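Aus der Werkstatt: Wäsche machen, ferngesteuert

Wer in den letzten Wochen im Hinterhaus von Gondenside an der Tür mit dem Schild "Bitte nicht ansprechen, ich falte" vorbeigekommen ist, weiß im Grunde Bescheid. Für alle anderen der Stand vom 7. Juni 2026: Das Projekt Tanirine bringt einem Roboter den Umgang mit Wäsche bei. Gezeigt wird ihm das per Fernsteuerung. Ein Mensch sitzt ein paar Meter weiter, hält zwei Griffe in den Händen und bewegt damit zwei Arme, die ungefähr tun, was seine eigenen tun. Das Wort "ungefähr" trägt in diesem Satz eine erhebliche Last.

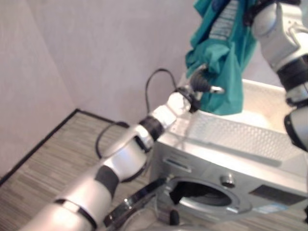 Eine Vorführung dauert bei uns je nach Tagesform zwischen 2 und 10 Minuten. Zu Hause braucht man für denselben Handgriff einen Atemzug und schaut dabei noch aufs Telefon. Am Steuerpult dagegen lernt man Demut, etwa wenn ein Greifer den unteren Rand eines petrolgrünen Kleidungsstücks gefasst hat, das in losen Falten über der Waschmaschine hängt, und man nun entscheiden muss, in welche Richtung es von dort weitergehen soll. Die offene Tür der Trommel ragt derweil genau dorthin, wo man gern mit dem Arm durchwollte. Waschmaschinen sind für Leute mit Ellbogen gebaut, und zwar für Leute, die wissen, wo ihre Ellbogen sind.

Geplant sind 4000 Vorführungen bis August. Wer nachrechnen möchte, ob das aufgeht, darf das gern tun, aber bitte still. Die Steuerung stammt von Derkden, die Aufzeichnung läuft über unser eigenes Programm Lui, das jede Bewegung mitschreibt, auch die peinlichen. Gerade die Zögerer sind übrigens ein Problem: Wer beim Vormachen grübelt, bringt dem Roboter das Grübeln gleich mit bei. Seit dem Frühjahr gilt deshalb die Regel, vor dem Start zu überlegen und danach nicht mehr. Im Privatleben hat sich das bei uns noch nicht durchgesetzt.

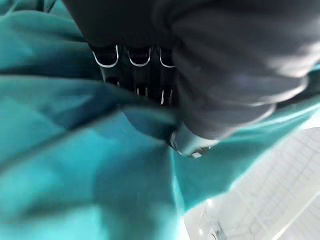 Nahaufnahme vom Handgelenk: viel Stoff, ein dunkler Greiffinger.

Am Stoff scheitert ohnehin mehr als an der Technik. Ein Karton bleibt ein Karton, auch wenn man ihn schief anfasst. Ein Hemd ist nach jeder Berührung ein anderes Hemd. Neulinge am Pult greifen fast immer zu viel auf einmal und ziehen dann in die falsche Richtung, worauf das Ganze als Knäuel wandert. Wir empfehlen eine Kante, einen kurzen Zug zur Probe und erst dann die große Geste. Und bitte nicht mit beiden Armen gleichzeitig loslassen, auch wenn es sich nach Erleichterung anfühlt.

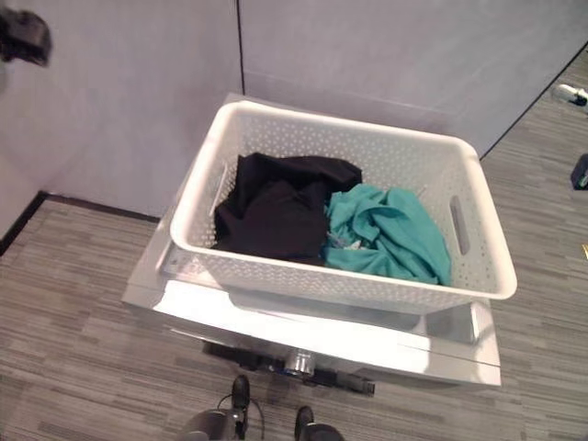 Schwierig bleibt außerdem die Frage, wann eine Aufgabe eigentlich erledigt ist. Im Aufgabenblatt stand lange nur "Wäsche ordentlich ablegen", was in den Daten zu sehr persönlichen Auslegungen geführt hat. Die einen legten Kante auf Kante, die anderen hielten es für ausreichend, dass nichts auf dem Boden lag. Jetzt steht dort "Wäsche ablegen", und der Streit ist beigelegt. Gefaltet wird in einem eigenen Durchgang, für den man sich bitte gesondert einträgt. Dort sind einige 10 Termine frei, vermutlich nicht zufällig.

Ebenfalls neu: Zwischen zwei Vorführungen fahren wir die Arme in die Ruhestellung, bevor jemand die Teile von Hand umräumt. Das kostet Zeit und wird gern vergessen, vor allem von denen, die es in die Anleitung geschrieben haben. 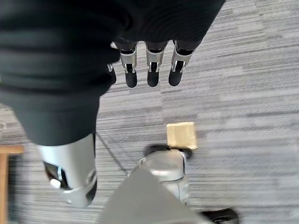 Blick nach unten: Fingerspitzen über dem Streifenteppich, rechts daneben ein kleiner Pappkarton.

Für die zweite Runde suchen wir noch 4 Leute, die das Steuern ausprobieren möchten. Vorkenntnisse sind nicht nötig, Geduld mit Textilien schon. Erfahrung mit Videospielen hilft am ersten Vormittag und verliert sich dann – das Spiel verzeiht eben mehr als ein nasser Ärmel. Die Einweisung dauert eine Stunde, Kaffee steht im Flur. Anmeldung wie immer über die Liste neben der Tür, Stift bitte hängen lassen.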